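Creases in a cotton tablecloth that won't shift
Household & Laundry - asked September 2021

Endale
I bought a beige cloth in the Puvidcombe market for our craft table and it has spent 21 days folded in its packet, sulking. Washed once at 40, hung out, ironed on medium. The fold lines came back as if they paid rent. My mother-in-law visits soon and she notices fold lines the way other people notice fire. Any ideas short of buying another?

Tiruwork Derese
Iron it damp. Properly damp, so that it feels slightly unpleasant to handle. Most people wait until a cloth is dry and then chase it with steam, and cotton simply ignores you.

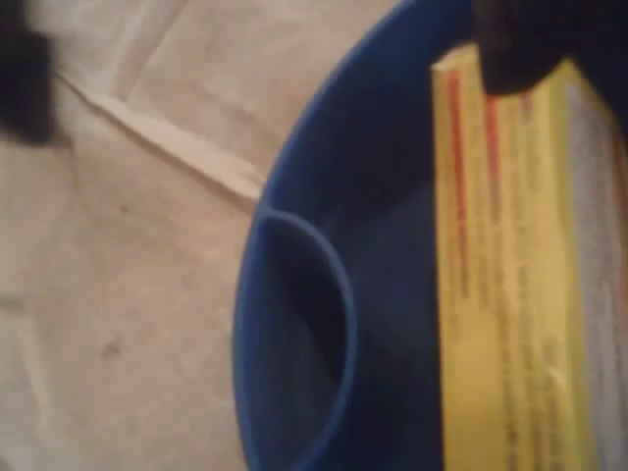 Start on the wrong side and work from the middle outwards, pressing and lifting. Sliding the iron about just moves the trouble somewhere else. A long raised fold like the one running down on a slant to the blue container, with little wrinkles branching off it, wants a damp tea towel over the top and the iron held still for a count of 8. Then leave the cloth flat until it's cold. I know you won't, but I've said it.

If it still has a ridge after 2 goes, soak it overnight with a spoonful of white vinegar and begin again.

Plutolance
Or don't bother? Mine has been creased since May and we've all survived.
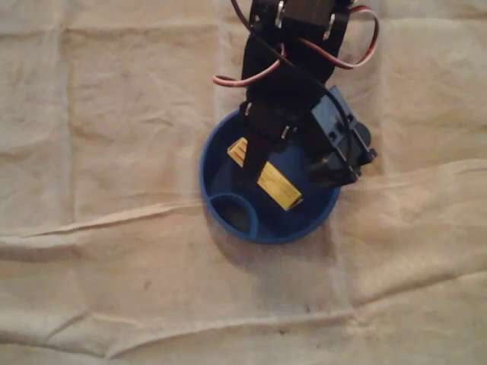 Weight does a fair bit of the work if you're lazy, and I am. Smooth the cloth with wet hands at bedtime, put some heavy books on the worst bits and go to sleep. It has to be proper weight, mind - a round blue plastic base standing on the cloth hasn't spared it any wrinkles. I use 4 cookery books, which is more use than they get in the kitchen.

Don't try hair straighteners. I have a brown stripe and no further comment.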